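Navholm work room: progress report to Sadivlow
Mon 28 November
Prepared by Roxana Bedoya

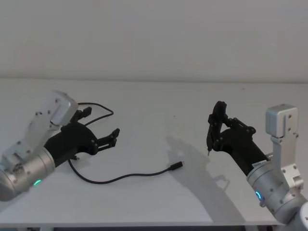 Room and furniture
The white table is in place against the off-white wall. The matte top was chosen to cut down glare from the ceiling lights, and we are happy with it so far. Delivery took 2 weeks longer than planned – the first top came in the wrong size and went back.

Spending
We have spent 694 of the furniture budget. A further 400 is held for shelving and has not been touched.

Still to do
Cable clips for the table, 30 in the pack, are on order from Tello. The shelving quote from Watero is late and I have chased it twice. If it comes in over the 400 I will ask before ordering. Fitting is planned for December and the next report will follow once the shelves are up.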